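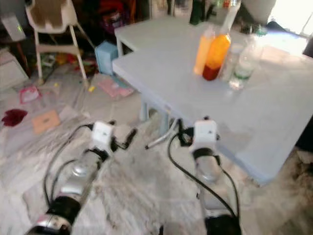 Two arms at the table, with bottles and a jar on top and a rug below.

Buying a two-armed robot for the house: what to work out first

Most of the money goes on the arms, but most of the mistakes are made over everything else. Go through the points below before you ask anyone for a price.

Write down the jobs. Be exact. "Help in the kitchen" can't be priced. "Take bottles off the table and stand them on the shelf by the door" can. List the things to be picked up, including the awkward ones: thin-necked bottles, glass jars, soft plastic that gives when squeezed. Ask the seller which of them the standard gripper will hold and which need a different set of fingers. Extra fingers are usually priced separately. Vanau lists them with the arms, Pridard puts them on the accessories sheet, so compare the totals.

Weigh the load. Put your heaviest full bottle on the kitchen scales. Compare it with the figure for the arm at full stretch. The larger figure on the front of the leaflet is often for an arm held close in.

Measure the floor. Note the width of every doorway and passage, and the height of every table and worktop. Mark out the base in masking tape and leave it down for 9 days. If you keep stepping over the tape, the machine is too big for that room or belongs in another corner.

Look at what lies on the floor. Rugs, packets, cloths and bits of cardboard all matter to a machine on a wheeled base. Ask whether it can cross the edge of your own rug, and take the thickness with you in millimetres. Storage boxes are cheap and should go in the budget.

Check the light. Strong sun through a window can trouble cameras, and so can clear plastic and shiny tabletops. Ask for a trial at the brightest time of day. A blind costs far less than a better camera.

Allow for doors. Cupboards and fridges take up more room than people expect once the door is open, and both arms may need to get round it.

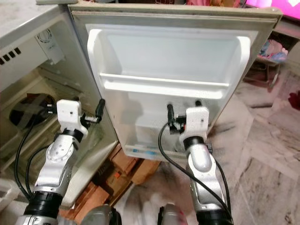
Kinga Medve wrote to say that she would put the fridge at the top of the list. We budgeted for lifting and forgot about pulling, she says, and our old door has a stiff seal. Her advice is to hook a luggage scale on the handle, note the reading when the door gives, and send that to the seller with the other measurements. She also asks for the price of replacement cables in writing.

Her point about cables is a good one. Cables that run along the outside of an arm can catch on handles and chair backs. Ask how long a replacement takes to arrive and whether you can fit it yourself.

Set aside money for running it. Add 20 per cent to the purchase price for the first year, to cover fingers, cables, a service visit and a proper socket where you need one. Bodnár quotes the service visit without travel, so ask for that figure too.

Hire before you buy if you can. Four weeks is enough to see which jobs get used. Keep a sheet on the fridge and write down each job, how long it took and who had to step in. March is a quiet month for hire at Drernberg and the deposit is lower then.

Get the return terms before paying, and keep the crate.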